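De : Joana Cardoso
À : liste drokis-utilisateurs
Objet : Re: Formulaires Drokis et champs obligatoires

Bonjour Tekle, bonjour à toutes et tous,

Tekle Lencho a écrit :
> Depuis la mise à jour de février, mon formulaire refuse
> d'enregistrer dès qu'un champ « catégorie » reste vide.
> J'ai 216 fiches à reprendre. Quelqu'un a une piste ?

Merci pour ton message, j'ai eu exactement le même souci chez Magalhães et j'y ai laissé une bonne matinée (et pas mal de café !). Le réglage a changé de place : il faut ouvrir la vue « Règles », puis décocher « bloquer si vide » sur chaque liste.

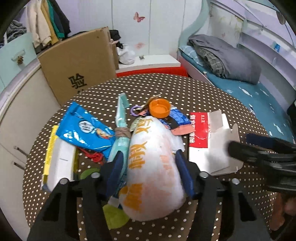 Pour tes fiches, je te conseille quand même de garder une catégorie « divers », quitte à la trier plus tard. Zinash n'en voulait pas, elle trouvait que ça faisait désordre — mais où ranger, sinon, une brosse à dents vert menthe, un bouchon orange et un anneau violet posés sur la même nappe à pois ? Chez nous, « divers » compte 70 fiches et tout le monde s'y retrouve.

Attention aussi à l'import par lots, limité à 1000 lignes. Tolera a un petit modèle tout prêt pour Trilbridge, je lui demande s'il veut bien le partager ici.

Bien amicalement, et bon courage,
Joana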